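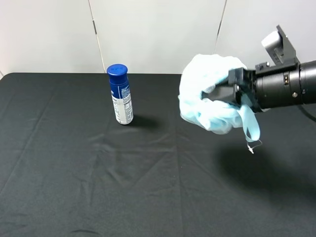
Geetha Chettiar reckoned the leak over her back room had been patched 3 times before she rang us, and every bloke told her it was the tiles. It was the valley. Rusted right through under the leaves.

Bit about us then. Ivereck Roofing – metal roofs, gutters, valleys, flashings, downpipes. Started by Sreekumar Iyengar with one ute and a borrowed ladder, now six of us on the tools plus the office. Been going 26 years. Still do our own measure ups.

What we do
Re-roofs in corrugated steel, any colour
Box gutters and valley replacment
Chimney and skylight flashing
Storm call outs, tarps same day if we can get to you

What we dont do: slate, asbestos, solar. Happy to pass on a number.

Quotes are free inside Tromby and out as far as Kandasamy. Past that there's a $200 travel charge, comes off the bill if you go ahead. Written quote, itemised, you keep it either way. If we find rotten battens once the old sheets are off we stop and ring you before doing any more.

Licensed and insured, paperwork on request. Yard is behind the old Vivton depot, gate on the left. Ring first – we're mostly up on a roof somewhere.

Closed the first half of January. Emergency leaks leave a message, someone checks it morning and night.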